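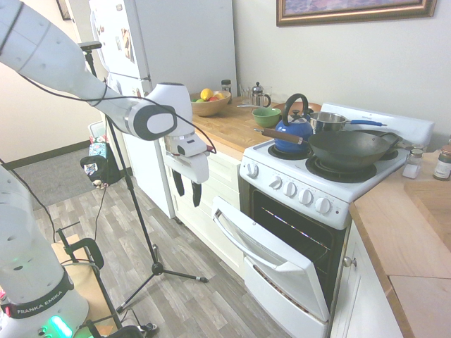 Small kitchen with a Franka Emika arm, a tripod and a refrigerator.

Surname Variants in the Pekska Burial Register: Project Report
Han-gyeol Ban
July 26, 2018

14 shares | 3 comments

1. Purpose

The Pekska burial register is held by the Ostik Family History Society as a bound photocopy. The location of the original is not known. Members who search it for relatives rely on a typed index that lists each person under a single spelling, usually the one the typist found easiest to read. A family recorded by three different clerks can therefore appear in three places with no cross-reference. The project set out to transcribe the register as written and to group the spellings that belong to the same family.

2. Source

The register contains 2621 entries in two volumes. Volume 1 is in German script and gives the name, age, date of death and, in most cases, the name of the father or husband. Volume 2 is in a Latin hand and adds a column for place of birth. The change of clerk falls in December of the last year covered by Volume 1, and the spelling of many surnames changes with it.

Several pages in Volume 1 were copied with the inner margin hidden in the binding. On these pages the first letters of the surname are missing. They were entered as brackets and were not guessed from context at the transcription stage.

3. Method

Each entry was typed into Sastico, the record program the society already uses for its membership and obituary files. Spelling, abbreviations and corrections were kept. A second field was added for a standard surname, left blank during the first pass.

Grouping was done in the second pass. Two spellings were placed in the same group only if at least one of these conditions was met:

- the same person appears under both spellings, as the deceased in one entry and as a parent or spouse in another
- both spellings are attached to the same house number within one generation
- a marginal note by the clerk equates them

Similarity of sound alone was not accepted. An early trial with a sound-based code merged families that the register clearly treats as separate, and it handled dropped initial H poorly.

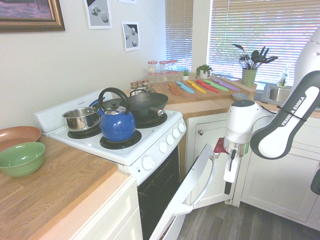

The second pass took longer than the first. House numbers were reassigned at least once during the period, so the second condition could be applied only within a volume and never across the two.

4. Results

The method produced 56 surname groups with more than one spelling. The largest groups are not the most common families. They are the families whose names contain a vowel pair that the second clerk wrote in a different way from the first. Some 20 percent of entries could not be assigned to any group and were left under the spelling in the register. Most of these are infants with no parent named.

One entry, in Volume 2, gives the surname as Thân. It has no match elsewhere in the register, and the mark over the vowel may be a stray stroke. It is listed as written.

5. Limits

Only one reader transcribed the register, so there is no independent check on the readings. Entries with damaged surnames need to be compared with the original if it is ever found. The groups describe usage in Pekska and should not be applied to neighboring parishes without new evidence.

6. Files

The transcription, the table of groups and a list of doubtful readings have been given to the society. The old typed index was left unchanged, and each of its page references has been copied into the new file.

3 comments
14 shares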